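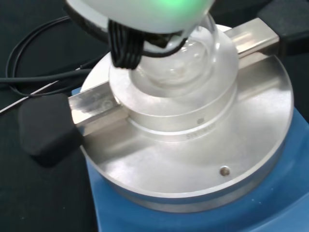
Round-bottom flask, steel collar.

So I signed up for evening chemistry at 43, and I want to talk about the bus.

I know, I know, the chemistry is supposed to be the interesting part. But the class is out at the Clellstead campus, and I sold my car in January, and the only way to get there from my side of town is the 29. I'd lived here for years and never once ridden it. I think I'd seen it go past the bakery and assumed it was headed somewhere for other people.

The ride takes 55 minutes if the lights are kind. The first week I was furious about it. I sat there with my bag on my knees doing math on how much of my life I was handing over (twice a week, both ways, you can work it out, I don't recommend it). I'd downloaded three podcasts and a whole audiobook about the Panama Canal and I got through maybe ten minutes of any of it before I gave up and looked out the window.

And then I just kept looking out the window! There's a stretch past the Judik furniture outlet where the road climbs up over the rail yard, and around 6:15 in the evening all the tracks go orange at once. There's a house with a full-size canoe on the porch roof. There's a dentist and a donut shop sharing one front door. I've been driving around this town forever and I swear I'd only ever seen the bumper in front of me.

The other thing is the regulars. I'm a person who says hi to people, it's a condition, and by the third week I was saying hi to pretty much the whole back half of the bus. That's how I met Reshma Buthelezi, who gets on at the hospital stop with a lunch cooler and a library book. We started out comparing snacks. Now she saves me the seat over the heater and I bring her the crossword from my neighbor's paper. She's read more sea novels than I knew existed. I've finished two of them on her orders and I liked one and a half.

My sister thinks I should get another car. She sent me a listing for a little silver hatchback, $3,757, low miles, new tires, and I'll admit I had the tab open for a few days. It would cut the trip down to less than half. I could stop for groceries on the way home without having to plan it like a moon landing, with the milk in one bag and the eggs riding up top.

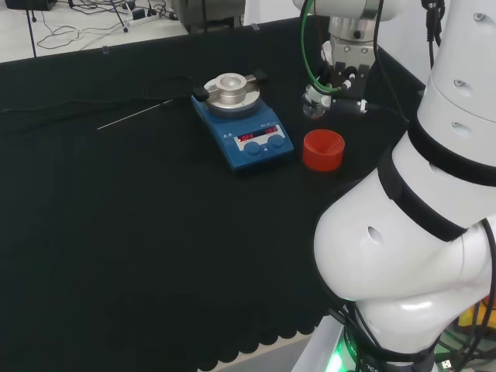
But then I'd be parking. I'd forgotten how much I hate parking until I stopped doing it. I used to circle the block behind Bangash Street with my jaw clenched every single night, and I haven't done that in months, and my dentist (not the donut one) says I've quit grinding my teeth. She didn't credit the bus. I do.

There are bad nights too. Last week the 29 didn't show up at all, and the next one was so packed I rode with somebody's trombone case against my ribs. The shelter at my transfer has a roof and no sides, so when it rains sideways you get rained on sideways. And the last bus home leaves at 9:40, which means when class runs over I'm the woman stuffing her notebook in her coat and speed-walking across the lawn.

A few things I've learned, if you're thinking about trying it. Sit on the left going out, for the rail yard. Bring gloves even when you don't think you need gloves. The driver on the late run likes it if you say goodnight, and he says it back to every single person, all the way down the line.

I closed the tab with the hatchback in it. I might open it again when it snows. Meanwhile Reshma has handed me book three, and it's enormous, and it has a map in the front.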